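How do you plan for a robot?

A robot arm is only part of what a team has to buy. The arm needs a hand, a table and things to practice on. Before buying, planners at Stusell write a list called a budget. It shows what each thing costs.
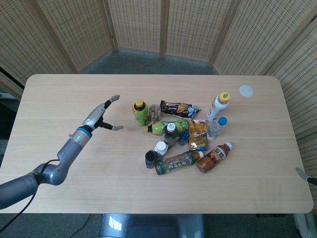 A gray robot arm with a two-fingered gripper, and drinks and snacks to sort.

A simple gripper from Trostier costs 891 dollars. It opens and closes. A hand shaped like yours costs 2238 dollars, and it has more parts to repair.

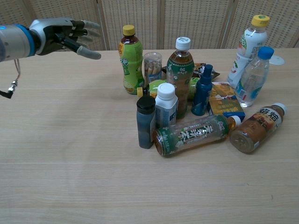

Aoi Amano checks the budget before any order is sent. She asks which jobs the robot must do – and how often. Spare parts go on the list too. Delivery takes more than 7 weeks, so orders are placed early.

Word to know: budget – a plan for spending money.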